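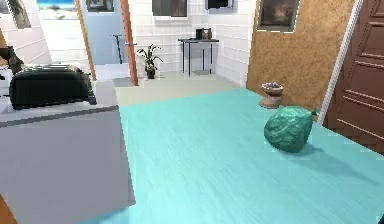 《居家养护通讯》 第51期 第3页

潮湿季节室内清洁与防潮要点

哈特贝格（Hutberg）住宅服务中心 生活指导科 编

自五月起，空气湿度逐步升高，室内墙角、柜背、门框下沿及织物夹层容易积聚湿气。服务中心汇总了近年住户咨询中较为集中的问题，经生活指导科核对后整理成本文，供各户在日常清扫、换季整理及小型维护时参考。文中所列方法适用于一般住宅。若室内出现大面积渗水、墙体鼓胀或电路受潮，应立即停止自行处理，联系专业人员上门检查。

一、通风与湿度

1. 通风时段以室外空气较为干燥的上午后段至下午前段为宜。清晨雾重或雨后地面尚有积水时，开窗反而会将湿气引入室内。家中备有湿度计的，可先比较室内外读数再决定是否开窗。

2. 开窗应形成对流。单侧开窗时，气流往往只在窗口附近回旋，房间深处的空气基本不动。可同时打开相对的门或窗，并将中间的房门用门挡固定，防止风大时猛然关闭，损伤门框及合页。

3. 室内相对湿度宜控制在百分之六十以下。长期高于此数值时，皮革、纸张及未上漆的木料表面容易生霉。湿度计不宜贴近窗户、空调出风口或炉灶，应置于房间中部、与坐姿视线相当的高度。

4. 使用除湿机时，应关闭该房间的门窗，水箱每日倒空并擦干。滤网两周冲洗一次，阴干后装回。潮湿的滤网直接装回机内，送出的风会带有异味。

5. 大件家具背面应与外墙留出一掌宽的间隙。衣柜、书柜紧贴外墙的，换季时应移开检查一次，并用干布擦拭柜背与墙面。

二、地面清洁

1. 先干后湿。无论何种地面，均应先用软毛扫帚或吸尘器除去浮尘及砂粒，再行湿擦。砂粒夹在拖布与地面之间，是地面出现细密划痕的常见原因。

2. 木地板及仿木纹地面，拖布应拧至不滴水。拖擦方向与纹理一致，由房间内侧退向门口。拖后以干布再走一遍，接缝处尤其不可留水。

3. 瓷砖地面可用温水加少量中性洗涤剂。洗涤剂用量过多时，残留物会在地面形成薄膜，行走发黏，灰尘附着更快。如已出现此种情况，换清水拖两遍即可。

4. 垃圾袋在室内临时放置时，应先扎紧袋口，并检查底部有无渗液。厨余垃圾宜当日清出。袋底渗液滴落在浅色或哑光地面上，应即时用纸巾吸干，再以湿布擦净，不宜来回涂抹。

5. 花盆及其他陶制容器置于地面时，应加垫托盘。陶土具有透气性，盆底的水分会缓慢渗出，久置后在地面留下圆形水印。水印较浅的，可用干布加少许小苏打粉轻擦；已渗入地板内层的，擦拭无效，须由维修人员处理。

6. 家具移位时，不得直接在地面上拖拉。可在家具脚下垫旧毛巾，由两人同步推移。椅脚毡垫每半年检查一次，毡面嵌入砂粒或边缘翘起的，应予更换。

三、桌面与家具表面

1. 深色桌面易显指纹与灰尘，日常以微湿的超细纤维布单向擦拭，随后用干布收净水痕。画圈擦拭在哑光表面上容易留下光泽不均的痕迹。

2. 含酒精的清洁用品使用前，应在桌面背侧或角落试擦，静置片刻后观察有无发白、发黏或掉色。漆面家具一般不建议使用酒精。

3. 热锅、热壶应使用隔热垫。漆面受热发白时，可待其完全冷却后，以软布蘸极少量家具护理蜡沿同一方向轻擦。若一次未见改善，应间隔一日再试，避免连续摩擦使漆层变薄。

4. 桌面上的电子设备应先断电、移开，再行擦拭。清洁液须喷在布上，不得直接喷向桌面或设备。设备散热孔附近的积尘，可用干燥软毛刷清除。
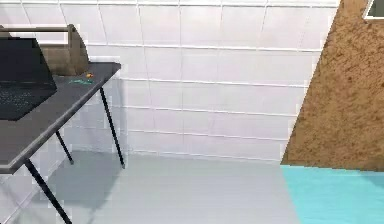

深灰色桌子，配黑色金属细桌腿

5. 金属桌腿应每季检查一次连接处的螺丝。检查时将桌面物品移走，由一人扶稳桌面，另一人用尺寸相符的扳手或六角匙逐一收紧，先各拧至略有阻力，再按对角顺序紧固。一次拧死单侧螺丝，会造成桌腿受力不均。

6. 桌腿底端如无脚垫，应加装。地面不平造成的晃动，可通过调节脚垫高度解决；无调节功能的，可裁剪薄软木片垫入。不宜使用折叠纸片，纸片受潮后会变形，并可能将颜色印到地面上。

7. 金属表面出现锈点的，先用干布擦去浮锈，再以3000目砂纸蘸少许轻质油轻磨，磨后擦净油迹。漆面已成片剥落的，应除锈后重新补漆。补漆须在通风处进行，漆膜干透前不得负重。

四、厨房与浴室瓷砖墙面

1. 厨房墙面的油渍宜在炉灶及墙面冷却后当日清理。新油渍用温水和洗洁精即可去除；隔周的油渍可先以湿纸巾敷贴一刻钟，待其软化后再擦，不必使用钢丝球。钢丝球会在釉面上留下细痕，之后积垢更快。

2. 砖缝发黄时，可自行配制清洁糊：取小苏打粉三大匙，逐次加入少量清水，调至牙膏状，以旧牙刷涂于缝内，静置十分钟后刷洗，再用清水擦净。本配方不含研磨硬粒，适合一般釉面砖。天然石材墙面请先小范围试用。

3. 日常擦拭用的稀释液，可按清水475毫升、中性洗涤剂一茶匙的比例配制，装入喷壶，贴上标签，注明内容及配制日期，一周内用完。喷壶不宜沿用曾盛装食品或饮料的瓶子。

4. 含氯漂白剂与洁厕剂、除垢剂、白醋等酸性用品严禁混用，也不得先后倒入同一容器或同一排水口。两者相遇会释放有毒气体。如不慎混用并闻到刺激性气味，应立即离开房间，在确保安全的前提下开窗，并待气味完全散尽后再返回。身体出现不适的，应及时就医。

5. 使用含氯产品时，应佩戴橡胶手套，保持通风，并严格按照包装所示比例以冷水稀释。热水会加快其分解，刺激性气味随之加重。

6. 浴室使用完毕后，可用刮水器自上而下刮除墙面水珠，再以干布擦净转角。坚持此项习惯，砖缝生霉的情况会明显减少。硅胶密封条已变黑且清洗无效的，说明霉斑已深入胶体，应铲除旧胶、彻底晾干后重新打胶。 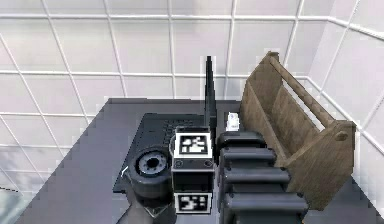 五、木门、门框与合页

1. 带线条或凸起面板的木门，凹槽处最易积尘。可先用干燥软毛刷自上而下扫净，再以拧干的软布裹住竹筷或木签，沿线条走向擦拭。不得将清洁液直接喷入凹槽，液体会沿接缝渗入门板内部。

2. 潮湿季节木门膨胀，开关发涩，属常见现象。在决定刨削之前，应先做以下检查：合页螺丝是否松动，门下沿是否擦地，门框上方缝隙是否一侧宽一侧窄。多数情况下，收紧上合页的螺丝后即可恢复。夏季刨去的部分到冬季不会复原，门缝会偏大，刨削应作为最后的处理办法。

3. 门与门框轻微摩擦的，可在摩擦处涂抹白蜡烛或无色石蜡。合页异响可滴入少量润滑油，开合数次后将溢出的油擦净，防止油污沾染门漆。

4. 门下沿及门框底部是吸潮最多的位置，拖地时应避免拖布直接碰触。浴室门框底部若已发软或起泡，须查明水源，仅在表面补漆不能解决问题。

5. 门挡、锁舌及把手每半年检查一次。把手松动时应及时紧固，拖延使用会使螺孔扩大。螺孔已扩大的，可在孔内填入蘸有木工胶的细木签，待胶干透后剪平，再重新上螺丝。

六、有纹理的墙面与板材

1. 仿砂岩、粗灰泥及陶土类表面凹凸较多，湿擦会把尘土压入孔隙。日常以干燥的软毛刷或吸尘器毛刷头清理，力度宜轻，方向自上而下。

2. 局部污渍可用微湿的白色海绵按压吸取，每按压一次即更换干净的一面。有色抹布可能掉色，不宜使用。

3. 区分表面原有花纹与后生霉斑，可参照以下办法：用棉签蘸清水在斑点处轻点数下，棉签上带出灰黑或绿色粉状物，且该处闻有霉味的，应按霉斑处理；斑点无变化、棉签洁净的，多为材料本身的花色。
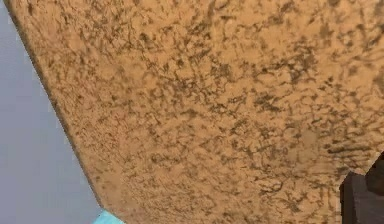 对仍不能确定的，可用铅笔在斑点边缘做极淡的记号，隔两周复看。范围扩大超出记号的，应检查墙体背面是否有水管经过，或室外对应位置的排水是否通畅。此期间不宜自行涂刷防霉漆，漆层遮盖后不利于维修人员判断水源。

4. 霉斑面积小于手掌的，可在通风、佩戴口罩及手套的条件下自行清理，所用纸巾及海绵装袋扎紧后丢弃。超过一扇门面积，或家中有呼吸系统疾病患者、婴幼儿的，应委托专业人员处理。

5. 有纹理的表面补色难度较大。补色前应取同类材料的边角料试涂，待其完全干燥后在日光下比对，湿时与干时的颜色差别往往明显。

七、织物与收纳

1. 换季衣物入柜前须洗净并彻底晾干。熨烫后的衣物应散尽热气再叠放。羊毛、羽绒制品不宜使用不透气的塑料袋长期封存，可改用棉布袋。

2. 衣柜内的物品以装至七八成为宜，过满则空气不流通，除湿剂的作用亦有限。除湿剂应放置于柜底，定期检查积液，满后整盒更换，不得刺破薄膜。积液沾染皮革或金属后应尽快以湿布擦去，再用干布擦干。

3. 纸箱吸湿，且易生虫，不宜直接置于地面或储藏室内长期使用。必须使用时，应在下方加垫木条或隔板，箱体外侧写明内容与入库月份。

4. 抹布按用途分色管理，厨房、浴室、地面三处不得混用。用后洗净拧干，展开悬挂。堆放在水槽边的湿抹布，是厨房异味的主要来源之一。

八、小件工具的保管

1. 家用工具使用后应擦去汗渍与灰尘，金属部分薄涂一层防锈油，再放回工具箱。箱内可放置一小包干燥剂，干燥剂变色后更换。

2. 螺丝、垫片等小件按规格分格存放，并在盒盖内侧注明所属家具。拆装家具时剩余的配件应一并保留，日后补配往往不易。

3. 电动工具的电池应取下单独存放，避免高温及潮湿处。长期不用的，应按说明书要求定期补充电量。

4. 刀具、刮刀及锯条须套上护套，置于儿童无法触及的位置。美工刀片折下后以胶带包裹，标明后再丢弃。

住户如需借用扳手、刮水器及湿度计，可在工作时间内至服务台登记，借期为三日。归还时请将工具擦净，并告知工作人员有无损坏。涉及渗水、门框变形及墙体霉斑的报修，请拨打总机后转分机783，并尽可能说明房间位置、出现时间和目前范围。

下期将刊登窗框密封条的更换方法及纱窗清洗步骤。

读者留言

Torunn Strömberg：按第五部分所写，先紧了上合页的螺丝，卧室门已经不擦地了。请问合页本身有些生锈，是否需要整副更换？

编辑回复：仅表面有浮锈、转动仍顺畅的，除锈上油即可。转轴已有明显磨损或晃动的，建议成副更换，并选用孔位相同的型号，以免重新开孔。

Adom Ansah：小苏打糊用在厨房砖缝上效果不错，但擦了三遍清水还是有白印，干了以后才看得出来。

Seul-gi Min：回楼上，我家也有白印，用拧干的热毛巾再擦一遍就没有了，水要换勤一点。

Jaime Gouveia：关于除湿剂积液的提醒很及时。去年有一盒漏在鞋柜里，皮鞋一直是潮的，怎么晾都不干，最后只能扔掉。希望以后能讲讲皮具的保养。

Cristóvão Loureiro：工具借用三日是否包括登记当天？

编辑回复：登记当天不计入借期。

联系我们：哈特贝格（Hutberg）住宅服务中心生活指导科，分机783 ｜ 更新日期：15/08/2023 ｜ 版权所有，转载请注明出处 ｜ 返回顶部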